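Search this site Enter keywords Go

Budgeting for a two-arm cell: Worner's equipment lead on what the quote leaves out

Last updated 30 May 2024

Raed Qudah plans equipment purchases for the automation group at Worner, and he starts every budget with the end of the arm. "The arm price is the stable part," he said when we spoke at the Gavville site. "Grippers, fingers, cables and connectors are where my estimates have been wrong."

The group's current plan covers 6 two-arm stations for handling light packaging, paper cups included. Qudah requested quotes from Stovier and Bitar in November and found that they could not be compared line by line. Stovier listed grippers separately. Bitar bundled them with the arms and left out spare fingers.

"I rebuilt both as one sheet," he said. "Arm, gripper, finger set, cable set, table, installation hours. If a supplier had no number for a row, I asked for one."

Cables now have their own row. An arm that works across a table flexes its gripper cable on each cycle, and Qudah budgets one replacement set per arm per year. Installation is set at 206 hours for the full order, including cable routing, which neither quote mentioned.

Acceptance testing was the other gap. Joelle Bataineh, who runs the tests, uses cup stacking because the parts are cheap and deform under too much grip force. Her plan calls for 300 cycles per station and a fresh batch of cups every 100.

"A rigid part hides a bad force setting," Bataineh said. "A paper cup will show it in the wall or the rim." She wants the holder specified in the purchase order too, so that the supplier tests against the same fixture.

Qudah has not picked a supplier. He is waiting for revised lead times on fingers, and he would delay the order before splitting it between two gripper types. "Two types means two sets of spares," he said. "I don't have a row for that." 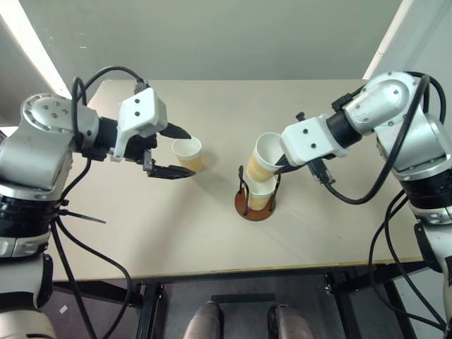
Cup stacking with a wire holder on a two-arm station.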